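How to Get a Water Ring Out of a Desk Without Buying Anything Silly

Every spring somebody tries to sell me a new ring remover. The last one was a kit from a firm called Trusora, with a cloth, a bottle and a leaflet full of promises. I tried it on an old side table and saw no difference I would swear to in court. Start with what is already in the house.

First, look at the color of the mark. A white ring usually means moisture caught in the finish. A dark ring has gone deeper, and no amount of rubbing will bring it up. If yours is dark, stop reading and look up sanding, or put a lamp on it.

For a white ring:

Wipe the area with a damp cloth and dry it. Leave it overnight. Plenty of "miracle" cures get the credit for what a night of dry air would have done.

Still there? Lay a plain cotton cloth over the ring. Set an iron to low, steam off, and press for a few seconds. Lift and check. Repeat, but if the mark hasn't faded after 12 presses, more heat is a poor bet.

Keep the iron off veneer or laminate. Heat can loosen the glue, and then you have a bubble as well as a ring. For those, rub in a little petroleum jelly, leave it for a few hours and wipe it off.

Mayonnaise is the same idea with a smell. Toothpaste is a mild abrasive and will dull a glossy finish. I don't trust either.

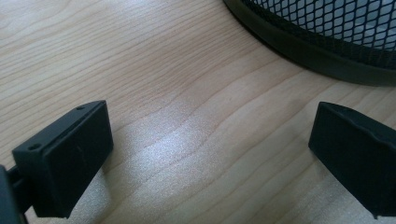
Đorđević

Check your work from a low angle with a light on the far side. Pale desktops are the worst for this, as glare hides both the ring and whatever you did to it. Move the lamp and look again before you call it fixed.

I have seen refinishing quoted at $380 for a desk that sold new for less. Get a second price, and ask what finish they plan to use. If the answer is vague, keep the ring.

Wax at the end is optional. It makes the top look even for a while, and it won't stop the next wet glass. A coaster will.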